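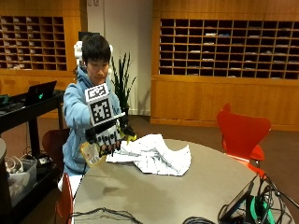 Search this site
Enter keywords
Go

Flellamwood Makers' Circle
Minutes of the March meeting

Present: Kadri Kivi (chair), Hrefna Hauksdóttir, Gunārs Vītola, Laine Luik, and me, Uldis Mets, on minutes again. Apologies from Mohammed.

Started at 7 p.m., or near enough, as Laine was still finding the good biscuits. Last month's minutes passed with one fix: Gunārs would like it known he offered to lend the trestles, not give them away.

1. The Flendmont open day

Most of the night went on this. Five of us made it to Flendmont's open day, and I'd go back tomorrow! For those who missed it, they're teaching robot hands to do fiddly everyday jobs, and they do it by having people wear a sensor glove and do the job themselves while everything gets recorded. The glove has square black-and-white markers on the back so the cameras can tell where your hand is. The job while we watched was crumpled paper, which sounds like nothing until you think about how many ways a sheet of paper can fold.

Hrefna asked their guide why they don't just program the moves in. The answer was that no two crumples are the same, so they want lots of people doing it lots of ways. They're after 300 recordings of the paper job alone, and their total for all the jobs put together was 1,334 when we visited. Gunārs wrote that down on his hand and I've copied it from there.

Laine had a go with a spare glove and found it heavier than she expected (her words: "like wearing a remote control"). Kadri was more taken with the room and its pigeonholes, and wants to know if we could get shelving like that for the yarn and the sandpaper. Parked until we know what it costs.

We had a bit of a back and forth over whether this sort of thing is any use to a club like ours. Gunārs says he came to woodwork to get away from computers. Hrefna reckons the younger members would love it, and I'm with her. No vote taken.

2. A return visit

Flendmont have offered to bring a small demo called Nanis to our hall, with room for nine people to try it. Agreed we'd say yes. Hrefna to write back and ask how many power points they need, as the ones by the kitchen trip if the urn is on. Laine to do a sign-up sheet.

3. Thank-you

Kadri to send a card. Gunārs suggested one of his turned bowls as well and everybody liked that, so he's picking one out (the maple, please, Gunārs, it's my favourite colour).

4. Other business

The bandsaw blade has come. The side door still sticks. Mohammed has the spare key and should bring it next time.

Finished at 8:40 p.m. Next meeting is the same place and time, and Hrefna is on biscuits.

U. Mets

Related items
Minutes of the February meeting
Sharpening night: what to bring
Hall booking form

We use cookies to remember your settings. By staying on this site you agree to their use. Accept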